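Workshop notebook, July — starch paste, second batch 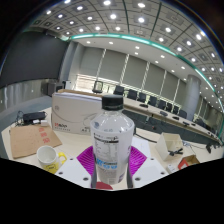
Continued from the page before. The first batch was too thin for the spine linings and I used it only for the tissue repairs. For the second I changed two things: the proportion of water and the time of soaking. I soaked the starch overnight in cold water, poured off the top water in the morning and began to cook at 9:30.

Quantities: 700 ml water in the pan, and the soaked starch added in 2 parts. With the first part it stayed like milk for a long time and I thought the hot plate was again too low. Then it became thick very suddenly and I had to take it off and stir strongly. After the second part I cooked it 11 minutes more on low heat, always stirring. Color went from white to a little transparent, gray at the edges of the pan.

Cooled in the covered bowl. Passed through the horsehair sieve two times. The second time there were still small lumps, but soft ones, they go away under the brush.

Tests on scrap from the Dollevden ledger (the loose endpapers, not the text block!):

Thin Japanese paper, paste diluted to cream — good. Flat after pressing, no shine.
Heavier paper, paste not diluted — good hold, but the edge is a bit stiff. Next time dilute slightly also for this.
Linen strip on board — I could lift one corner with the bone folder after two hours. Maybe I did not wait enough. To repeat.

Assunta Mazza looked at the linen strip and thinks the board is the problem, not the paste. She says the gray board from Cetura drinks more water than the old one, and that I should size it first with very thin paste, let it dry and then glue. I will try on two offcuts, one sized and one plain, same weight on top.

The ledger itself: 800 pages, sewn on tapes, first and last gatherings loose. I have cleaned the first gathering with the soft brush and the smoke sponge. The sponge takes a lot of dirt in the margins but I do not use it over the pencil notes. On some leaves there is an older repair with a brown glue, very brittle. I removed a little of it dry with the scalpel. The rest needs moisture and I prefer to ask before.

Paper order from Dudás has not arrived. I wrote to them again — without the heavier weight I cannot begin the spine.

To do:
label the paste jar with the month and the batch
new blotters, the old ones have marks
size the two offcuts
ask Assunta about the brown glue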